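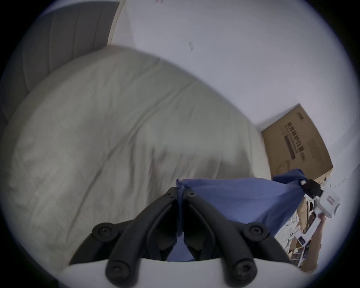

Zavberg, 12.8.19 -- Nach dem Brandanschlag auf den Busbahnhof im Stadtteil Karaki befinden sich noch fünf Verletzte in stationärer Behandlung. Das teilte die Stadtverwaltung Zavberg nach Rücksprache mit dem Klinikum Sosmont mit. Lebensgefahr besteht nach Auskunft der Ärzte bei keinem der Patienten. Acht weitere Personen, die wegen Rauchvergiftungen oder leichter Schnittverletzungen behandelt wurden, konnten das Klinikum inzwischen verlassen.

Unter den Verletzten sind auch Reisende aus dem Ausland. Ihre Angehörigen wurden über die zuständigen Konsulate verständigt. Angaben zu Namen, Alter und Staatsangehörigkeit macht die Stadt zum Schutz der Betroffenen nicht.

Nach bisherigem Kenntnisstand warf ein Mann am frühen Abend mehrere Brandsätze in die Wartehalle und auf den davor liegenden Bussteig. Ein Linienbus der Verkehrsgesellschaft Curura geriet in Brand. Der Fahrer hatte die Türen geöffnet, die Fahrgäste konnten das Fahrzeug verlassen. Die Feuerwehr war mit 90 Einsatzkräften vor Ort und brachte das Feuer noch am selben Abend unter Kontrolle. Die Polizei nahm einen Tatverdächtigen in der Nähe des Bahnhofs fest. Zum Motiv und zu der Frage, ob weitere Personen beteiligt waren, äußert sich ausschließlich die Staatsanwaltschaft.

»Unsere Gedanken sind bei den Verletzten und ihren Familien. Wir bitten darum, keine Vermutungen über die Hintergründe zu verbreiten und den Ermittlern die nötige Zeit zu lassen«, erklärte der Sprecher der Stadtverwaltung, Karim Nseir.

Unterkunft für Anwohner und Reisende

Die Wohnungen oberhalb der Wartehalle sind wegen der Rauch- und Löschwasserschäden vorerst nicht bewohnbar. Die Bewohner wurden in städtischen Unterkünften und bei Verwandten untergebracht. Reisende, die durch den Anschlag ihr Gepäck verloren haben, erhalten bei der Betreuungsstelle im Bürgerhaus Karaki Kleidung, Hygieneartikel und Hilfe bei der Beschaffung von Ersatzdokumenten.
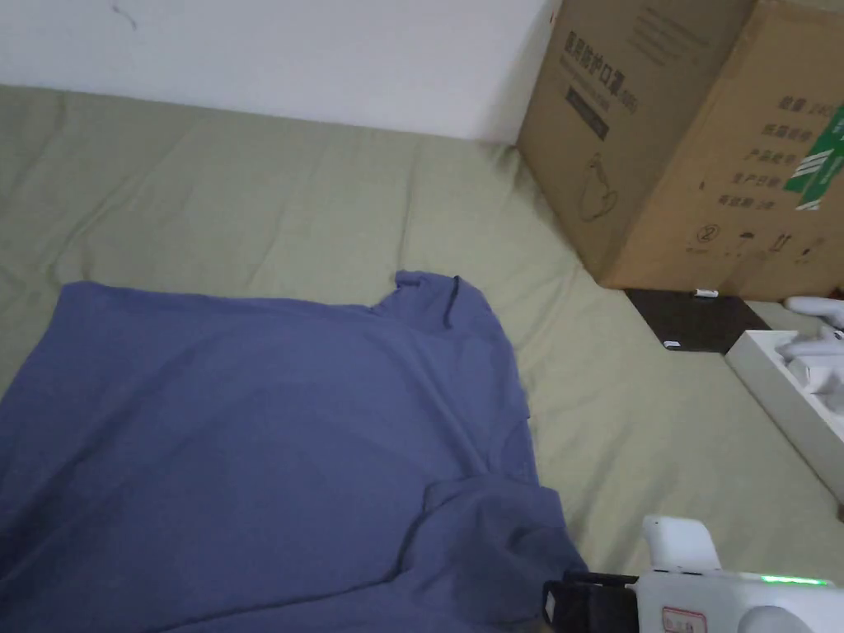

Die Betreuungsstelle ist bis auf Weiteres täglich geöffnet. Dort stehen auch Mitarbeiter der Notfallseelsorge sowie Dolmetscher für Gespräche zur Verfügung. Das Angebot richtet sich ausdrücklich auch an Augenzeugen und an Personen, die erst jetzt Unterstützung benötigen. Eine Anmeldung ist nicht erforderlich.

Sachspenden werden derzeit nicht angenommen. Der Bedarf ist gedeckt, und die Lagerflächen im Bürgerhaus sind begrenzt. Wer helfen möchte, kann sich bei der Stadtverwaltung vormerken lassen.

Fundsachen, die nach der Räumung auf dem Bahnhofsgelände sichergestellt wurden, werden zunächst von der Polizei gesichtet. Die Rückgabe beginnt, sobald die Gegenstände freigegeben sind. Eigentümer werden gebeten, eine kurze Beschreibung und eine Kontaktmöglichkeit zu hinterlassen.

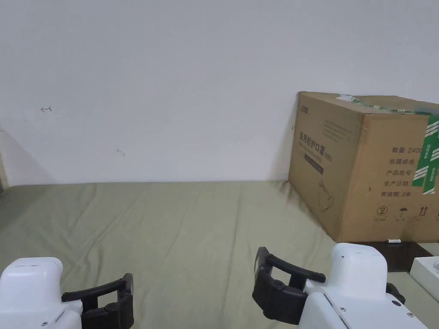 Olivgrüner Stoff vor weißer Wand. Foto: Stadt Zavberg

Verkehr

Der Busbahnhof Karaki bleibt gesperrt. Die Linien 4 und 8 der Verkehrsgesellschaft Curura halten ersatzweise am Marktplatz, die Linie 5 endet an der Haltestelle Stadtpark. Fernbusse in Richtung Sosmont fahren vom Parkplatz der Messehalle ab. Bereits gekaufte Fahrkarten behalten ihre Gültigkeit oder werden auf Wunsch erstattet.

Ob die Wartehalle instand gesetzt werden kann, hängt vom Ergebnis eines Gutachtens zur Statik ab. Die Stadt rechnet damit, dass die Bussteige im Oktober wieder genutzt werden können -- die Halle selbst voraussichtlich erst später. Das Umfeld wird bis dahin durch zusätzliche Streifen des Ordnungsdienstes betreut.

Zeugenaufruf

Die Polizei bittet Personen, die sich zur Tatzeit am Busbahnhof oder in den angrenzenden Straßen aufgehalten haben, sich zu melden. Von Interesse sind auch Foto- und Videoaufnahmen. Das Material soll direkt an die Ermittler übergeben und nicht in sozialen Netzwerken veröffentlicht werden.

Pressekontakt:
Stadtverwaltung Zavberg
Pressestelle
Karim Nseir

Anfragen zum Stand der Ermittlungen richten Sie bitte an die Staatsanwaltschaft. Interviews mit Verletzten oder Angehörigen werden von der Pressestelle nicht vermittelt.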